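Plestbridge Student Robotics - Build Log / Tickets
Ticket 394: Gripper loses the wire on pickup
Opened by: Trevor Desjardins
Team: Stonelo
Status: open, narrowed down
Last edit: 3 August 2020
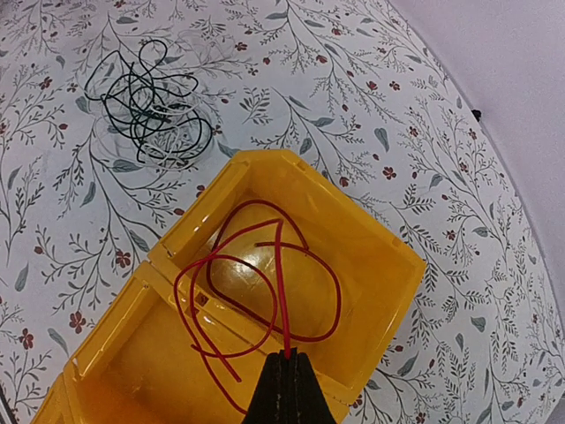 Red wire in the gripper, yellow box open on the table.

What's going wrong
The wire task is the one I've been looking forward to since February, and we're so close! The arm finds the wire, the fingers shut, and then somewhere on the lift the wire slides out and springs back into the box. The log says the grasp was fine every time. Thick cable gives us no trouble at all, it's only the thin single strand.

Setup
Arm controller: Allum, our own build from the spring
Wrist camera on, lights overhead
Lift speed: 60 mm/s
Close timeout: 3000 ms

Tried so far

1. Wiped the fingertips with alcohol and let them dry. Maybe a tiny bit better? Not enough to call it.

2. Raised the closing force one step at a time. At the top setting the fingertips started to splay and the grip got worse, so I put it back where it was.

3. Slowed the lift to half. This helped a lot. The wire hangs on until the loops drag on the rim, and then it goes.

4. Changed where we grab. We had been taking the wire wherever the camera saw the most red, which usually meant two strands crossing. The fingers clamp on the crossing, one strand holds the other off the pad, and out it comes. Picking a single straight stretch is so much better - I ran it 26 times with the slow lift and only lost the wire on the last two.

5. Checked the "grasp OK" message. It only looks at whether the fingers stopped moving before the timeout. Fully shut on nothing also counts as stopped! So the log has been cheering for us the whole time. Filed separately against Allum.

Other stuff I noticed
The glare on the yellow plastic can wash out part of the wire for the detector. Tilting the box a little moves the bright spot. I haven't tried a matte liner yet but I really want to.
The dark wire bundle is for the next task, please leave it tangled.

Next
- Rubber sleeves on the fingertips (Lapointe team has a spare pair and said yes)
- Lift straight up first, then sideways, so the loops clear the rim
- Rerun at full lift speed with the new grab point
- Add a finger gap check to the log message

If you get to the bench before me, load the config called stonelo_slow and save your runs in the shared folder. I want to see every one of them, good or bad - Trevor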